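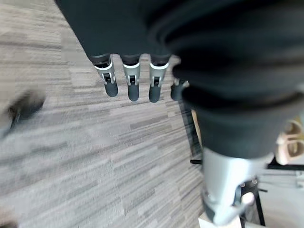 中文告示里的省略号该占几个字的位置?

占两个字的位置,六个点,居中排。打成三个句号或者一串小圆点都要改。

首页 > 编校 > 告示与标牌 > 文字检查表

十二月 Csenge Gál

这份检查表用于Viverholm各楼层对外张贴的中文告示、标牌和折页。每条先写检查内容,再写本次结果和意见。本次共查36份,34份改完可以付印,余下的见文末。检查依据是打印稿,屏幕上看过的不算。

一、标点

1. 句号、逗号是否全角
结果:需改。
意见:英文译过来的几份混用半角逗号,二楼寄存处那份一行里两种都有。Clolter导出时不会自动转换,请在原稿里改,不要在版面上改。

2. 顿号与逗号
结果:需改。
意见:“毛巾,拖鞋,水杯请自备”应为“毛巾、拖鞋、水杯请自备”。并列的词之间用顿号。带引号或书名号的并列成分之间通常不加顿号,咖啡角的书目单照这个处理。

3. 引号是否成对、方向是否正确
结果:通过,一处例外。
意见:折页背面有一个前引号打成了后引号,Levente Takács已经标出。

4. 感叹号
结果:需改。
意见:“请勿吸烟!!!”只留一个,或者不用。语气重不重由措辞决定。另外我个人不赞成每句“谢谢合作”后面都带感叹号,Margit Kiss认为可以保留,本次按她的意见,不算错。

5. 标题末尾
结果:通过。
意见:标题后没有多余的句号。

二、用字

6. 的、地、得
结果:需改。
意见:这一项问题最多。“请轻轻的关门”改“地”,“水温调的太高”改“得”。有人说现在大家都混着用,改了也没人看。告示是要贴在墙上给人天天看的,该改还是改。

7. 做与作
结果:通过。
意见:“当做”和“当作”在同一份里统一成“当作”。

8. 账与帐
结果:需改。
意见:结账处写成“结帐处”。这块牌子已经挂出,Hegyi那边说重做要7天,期间先用纸条盖住。纸条上的字也请查一遍,上次盖错字的纸条自己又写错了。

9. 即使与既使
结果:需改。
意见:“既使短时间离开也请锁柜”,应为“即使”。

10. 繁简混用
结果:通过。
意见:招牌上的店名属于题字,不在检查范围内。

三、语句

11. 有无歧义
结果:需改。
意见:“未成年人禁止单独入内”可以读成未成年人去禁止别人。改为“未成年人不得单独入内”。

12. 重复
结果:需改。
意见:“凡是……的所有人员”,“凡是”和“所有”留一个。“大约三十分钟左右”,“大约”和“左右”也留一个。

13. 否定是否多出一个
结果:需改。
意见:“防止不再发生类似情况”意思反了,应为“防止再次发生类似情况”。这句在旧版里就有,抄过来时没有看。

14. 称呼
结果:待定。
意见:同一份告示里“你”和“您”并用。Dénes Szilágyi倾向于全用“您”,但复数不写“您们”,写“各位”。等他确认后统一替换,替换时注意“您”不要误伤引用的原话。

四、数字与格式

15. 时间写法
结果:通过。
意见:全部采用二十四小时制。星期六的开放时间单列一行,没有写成“周末”。

16. 数字用法
结果:需改。
意见:同一行里出现“三层”和“3层”。楼层统一用阿拉伯数字,“一两天”这类概数仍用汉字。

17. 中英文之间的空格
结果:通过。
意见:加或不加都可以,一份之内要一致。Ater的活动单全部不加,没有问题。

18. 行首标点
结果:需改。
意见:手动换行后,有逗号落在行首。请删掉手动换行,让Clolter自己排。

五、未通过的两份

电梯旁的搭乘须知:原文缺一句,前后接不上,不是改标点能解决的,退回Erzsébet Deák补写。
泳池区的注意事项:有两个版本在流转,内容不一致,先定版本再查。

复查安排:改稿每人看一遍,大约3个人轮流,看的人不看自己改的那份。错字直接写在打印稿页边,用红笔,字写清楚。上一轮有两处批注认不出来,猜着改,其中一处猜错了。

补充:第6项有人问“慢慢的”单独成行时怎么办。后面没有动词,看上下文,如果下一行接“走”,还是写“慢慢地”。楼梯口那块就是这种情况,已改。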